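How a petition count became a turnout forecast

The Cukau council race got its first data story in November, and it was built on a petition. The Ilier Courier reported that 2,020 people had signed the online petition against the bus route change, compared the figure with the 2,000 votes the incumbent won by last time, and concluded that Bernadette Villanueva was in trouble.

I went through the numbers. The petition page asks for a name and an email address. It does not ask for a street, a zip code or proof of voter registration. A signer in Latuheru counts the same as a signer who lives on the route. The Courier's piece does not mention this, and the chart that runs with it has no note on the source.

The second problem is the comparison. A winning margin is the gap between two vote totals. A petition count is one total with no opposing side. To set one against the other, you would have to assume that every signer is a registered voter, that every signer backed Villanueva last time, and that every signer will now stay home. If they all switched to Gus Wojcik instead, the effect on the margin would double. The article does not say which case it has in mind.
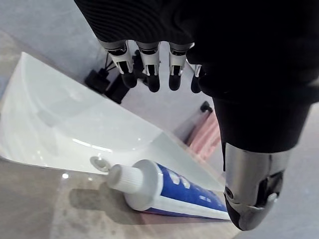 The third problem is time. The petition site shows a running total by day, and 300 of the signatures came in before the new route map was published. Those people were signing against an earlier draft, which kept the stop at the clinic. Whether they object to the final version is unknown.

I wrote to Corinne Pruitt, whose byline is on the story, and asked how the petition data was checked. She replied that the count was accurate when it was taken. I have no dispute with the count – my question was what it measures.

Villanueva may well lose. The bus change is unpopular on my street, and Wojcik has run a decent campaign. A phone poll of registered voters in the ward would say more. As far as I can find, no one has paid for one.

Contact | © Arlo Castellanos | Back to top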